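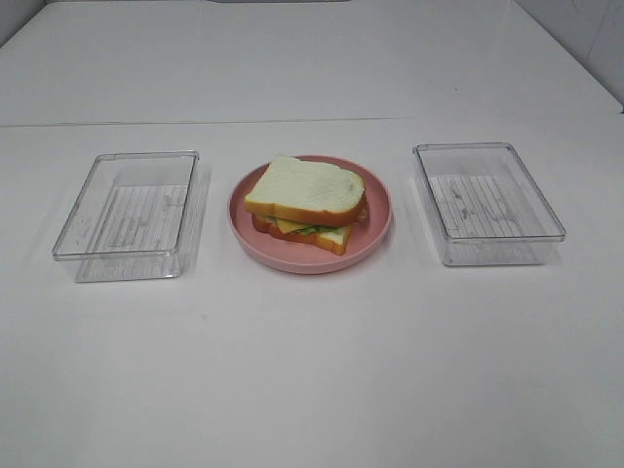

Vorkus Benefit Notices

Data card, version 9. Last updated 31/10/2024.

Summary

Vorkus is a set of 775 public notices about state heating aid and rent relief programs, collected from county web pages and converted to plain text. Each notice is labeled with the program type, the filing deadline and the income rule it states. The set was put together by the Kettani project for work on deadline extraction.

Contents

notices.jsonl – one record per notice
counties.csv – 106 counties, with state and region
labels.txt – label names and short definitions

Fields

id: string, unique within the release
county_id: matches the first column of counties.csv
program: heating, rent, or both
deadline: date as stated in the notice, or null
income_rule: text span, copied without changes
body: full text, UTF-8

Collection

Pages were fetched with Prerkico and cleaned with Adix. Menus, footers and cookie banners were removed. Tables were flattened row by row, so column headings may be separated from their values. Scanned notices were left out.

Labeling

Two annotators labeled every notice. They disagreed on 68 deadlines, mostly where a notice gave one date for mail and another for online filing. In those records the earlier date was kept.

Known issues

Rural counties are underrepresented. Some notices were replaced by the county after collection – do not use this set to decide whether a household can apply now. Spanish versions are planned for the November release.

License

Labels: CC BY 4.0. Notice text remains under the terms of each county.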